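Sprechzettel zum Vortrag »Wohin mit dem Kleinkram?«
Solomiia Levchenko, Bakomano

Erst einmal ankommen lassen, Wasser einschenken, nicht gleich loslegen. Dann die Begrüßung: Schön, dass Sie da sind, und schön, dass so viele ihre Schlüssel beim Hereinkommen schon irgendwo abgelegt haben (kurz warten, meistens lacht jemand und tastet die Jackentasche ab). Damit sind wir mitten im Thema, denn um das Ablegen geht es heute, um diese kleine Handbewegung, die wir hundertmal am Tag machen und über die wir erst nachdenken, wenn die Brille weg ist.

Von meiner Großmutter erzählen, aber diesmal kürzer als im Januar! Das Tablett auf der Anrichte, auf dem alles landete: Knöpfe, Briefmarken, der Bleistiftstummel, einmal ein halbes Brötchen. Wir Kinder durften überall suchen, nur am Tablett musste man vorher fragen. Als wir bei Lillel mit den Ablagen anfingen, habe ich lange an dieses Tablett gedacht und daran, wie breit sein Rand war. Man konnte es mit beiden Händen nehmen und wegtragen, wenn Besuch kam, mitsamt der ganzen Unordnung.

Nächste Folie. Ruhig einen Moment stehen lassen.

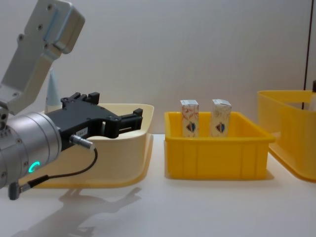
Cremefarbenes Kunststofftablett mit breitem, ausgestelltem Rand

Auf den Rand hinweisen, er läuft nach außen weg, und hinten rechts sieht man schön die gerundete Ecke. Dann zur Farbe: Creme ist dankbar, im Licht von oben geht die Vorderwand von blassem Elfenbein in einen wärmeren, gelblichen Ton über. Ich mag das sehr, es nimmt so einem Stück Kunststoff das Büromäßige. Wer lieber Weiß hat, soll Weiß nehmen, darüber streite ich seit Shiferaw mit keinem mehr.

Jetzt die Umfrage aus dem Kakard-Haus, bitte langsam vorlesen: 580 Rückmeldungen, 13 verschiedene Namen für die Schale im Flur, von »Krimskrams« bis »Papas Ecke«. Fragen, wie sie bei den Leuten im Saal heißt. Ruhig fünf Minuten dafür lassen, das ist immer der netteste Teil.

Danach die Übung mit den Karten. Jeder schreibt auf, was zu Hause auf der Ablage liegt und was davon dort wohnen darf. Die Stifte sind in der blauen Tasche, die Karten im Umschlag darunter. Wer fertig ist, tauscht mit dem Nachbarn.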